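News from the Lunden Lane allotments

Well, we made it through January, and I don't mind telling you there were mornings when I wondered if I'd bother getting the bicycle out at all. The bottom path was under water again, the tap by the gate froze, and I lost a whole row of broad beans to what I can only describe as a very determined pigeon. But the snowdrops are out along the hedge, the light is hanging on a little longer at tea time, and it really does feel as though we've turned the corner (I have said this before in previous years and then it snowed, so keep your fleece handy).

The thing I mostly wanted to write about this time is seed potatoes, as I've had so many of you stop me at the gate to ask. Our order has come in from McKinnon and it is sitting in my spare bedroom, much to the delight of my husband. If you put your name down before Christmas, your bags are labelled and ready, and you can pick them up on Thursday between 2 and 5 in the afternoon. Please bring something to carry them in. Last year somebody went home with theirs in a bobble hat, and while I admired the spirit of it, they did drop quite a few along the road.

For those who are new to all this, and we have had several lovely new people join us since the autumn, chitting is simply letting your potatoes grow short, stubby shoots before they go in the ground. Stand them in old egg boxes with the end that has the most eyes facing up, and put them somewhere light and cool where the frost can't get at them. A windowsill in an unheated room is perfect. You want shoots that are short and dark and knobbly. If yours are long and white and reaching for the ceiling, they're too warm and too dark, so move them.

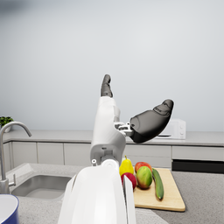

Now, does chitting make a blind bit of difference? I put this question to Jaruwan Duangkaew on plot 19, whose potatoes were the envy of everybody last summer, and she laughed at me! She chits her earlies and doesn't bother with her maincrop, and she says the soil matters far more than anything you do indoors. She digs a good bucket of compost into every trench and then earths up as soon as the leaves show, a bit at a time, every week or so until the plants meet in the middle. I've always been lazy about earthing up, I'm afraid, and I've had plenty of green potatoes to show for it, so this is going to be my year.

Do please hold off planting until the ground has warmed up, however tempting that first sunny weekend may be. I usually put my earlies in towards the end of March and have a roll of fleece waiting for cold nights. If you're on the lower plots, I'd give it another fortnight on top, as the clay down there stays sticky and cold long after the rest of us have got going.

A few other bits while I have you. The water trough near plot 11 has been mended and is holding nicely, so you can take your cans back there instead of queuing at the gate. The big heap of wood chip beside the shed is for paths and anyone can help themselves, but the smaller heap behind it is well-rotted leaf mould and that has been promised to the school garden, so please leave it be. And whoever has borrowed the long-handled loppers, could they come home soon? The brambles on the Skornirden side have had a wonderful winter and are now leaning over the fence in a most familiar way.

We'll be having soup in the shed after the potato collection, leek and potato naturally, and there will be a swap table for any spare seeds you've got rattling around in a drawer. I have far too many courgettes, as ever, and a packet of purple sprouting that I bought twice. Even half packets are welcome, just scribble the name and the year on the front if it's been torn off. If you can't get along in the afternoon, drop me a note through the door or have a word with a neighbour who's going, and we'll see that your bags find their way to you.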